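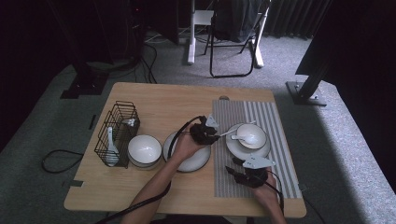
## April, bow thruster off the Katona

Started 7:40. Unit came over from the Dernstead yard on the flatbed, still bolted to its shipping cradle. Paperwork says tunnel thruster, overhauled before the vessel went into layup at Zinau. No hours recorded after that. The owner wants it ready to refit before she is towed to Clornville.

Drained the gear oil first. Got 20 liters out and the first half liter was milky. Kept a sample in the fridge, bottle marked K-1. Magnet on the drain plug had gray paste on it, no chips.

Propeller side:

- Blades one and three have light pitting near the tips. Dressed by hand, no weld needed.
- Blade four has a bent trailing edge. Left alone until we hear what the class surveyor will accept.
- Outer shaft seal hard and cracked. Inner seal still soft.
- Rope guard missing two bolts. The other bolts came out with heat.

Shaft turns freely but there's a tight spot once per revolution. Put the dial indicator on it and couldn't get the same reading twice, so the base was probably moving. Will bolt the stand to the cradle and do it again. Don't use the numbers on the whiteboard.

Motor: insulation test at 500 V gave nearly 100 megohms on all three phases after the space heater had been on overnight. Good enough to carry on. Terminal box gasket is flat, cut a new one from the 3 mm sheet.

Pressure test on the housing with the old seals in, just to find the worst leak. Bubbles at the outer seal straight away, as expected, and a slow line of them at the lower inspection cover. Cover face has a scratch running across the O-ring land. Stoned it down, need to blue it and check.

Last service sticker says oil change every 2,000 hours. The manual in the drawer is for the older model and gives a different oil grade, so go by the nameplate.

To order: seal kit, both sides. Anodes. 25 liters of gear oil. Rope guard bolts, stainless, same length as the ones in the tray.

Stopped 4:15. Housing is plugged and covered, chain hoist left on the lifting eye with the slack taken up. Key to the oil store is back on its hook.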